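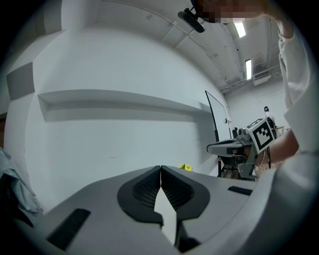 Subject: Re: [clirkholm-studios] walls in the back room

Brândușa Costache wrote:
> Has anyone priced more acoustic panels? It still echoes
> in there when two people talk. Also, could we paint
> before March is out? The scuffs bug me.

Hi all,

I did look into it! Masri wants 110 a panel, and I'd like 2 more of the gray ones, up high like the one on the left wall. Oltora quoted 2,590 to do the whole room, ceiling included, and I nearly fell off my chair.

On painting - yes please, but I'd only touch up the wall under the long white ledge. The marks are pretty faint and I bet a damp sponge gets most of them. I have half a can of white at home (no idea if it's the same white, we'll find out).

Please don't pile things on the ledge till then, I love how long it is. And does the tall panel with the black frame have to stay by the back wall? I'll need to get behind it with a roller.

We have almost 500 left for the room, so panels first?

Fleur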